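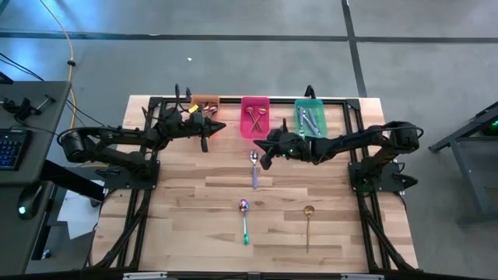

The club had voted for spoons. I had voted for going home.

It was our second year at the Kuvmont meet and the task sheet had come down in July, one page, with the word "household" in it four times. Sort mixed cutlery into trays by color, two arms, no hands past the rail once the clock starts. Sixteen minutes. Hellirik, who won the year before, had already put up a video of theirs doing it to music.

"Music means it's sped up," I said.

"You say that about everything," said our captain.

I did, and I'd been right about the laundry one.

We called ours Amaral, after the street the school is on. The left arm was the good one. The right arm had a habit of stopping above a thing and thinking about it, or that was how the younger kids put it. I told them it didn't think. It had a number for how sure it was, and when the number came in under 80 it waited, and if you wanted to call that thinking you could call a toaster moody.

By November 2, 2022, we had 115 practice runs in the log. I kept the log, so I knew what was in it. The captain told the teachers we were "mostly there." What the log said was that silver went fine, pink-gold went fine if the lights were right, and anything with two colors on it was a coin toss. There was a spoon that went purple to green along its length and I hated that spoon. It had come from somebody's aunt. Which tray does it belong in? The task sheet didn't say. I wrote to Skodmont, who ran the judging, and they wrote back that teams should use their best judgment.

"So whose judgment is that?" I asked. "Ours or the arm's?"

"Just start the run," said the captain.

I started the run. The left arm went out over the orange tray and came back with nothing, went out again, and got a hold of a handle. The little kids cheered. The right arm came down over the middle of the table and stopped.

We waited. One of the kids began whispering to it, come on, come on, the way you would to a dog at a pond. I looked at the screen. Seventy-one. Seventy-four. Seventy-one.

"Drop the threshold," the captain said.

"Then it'll grab anything."

"Then it'll grab something."

That was the whole argument we'd been having since summer — that one, over and over, with different cutlery. I had my finger on the key. I could put it down to 60 and we'd have a nice video, and I could find some music for it.

Seventy-eight, the screen said.

"Give it a minute," I said, and heard one of the kids laugh at me.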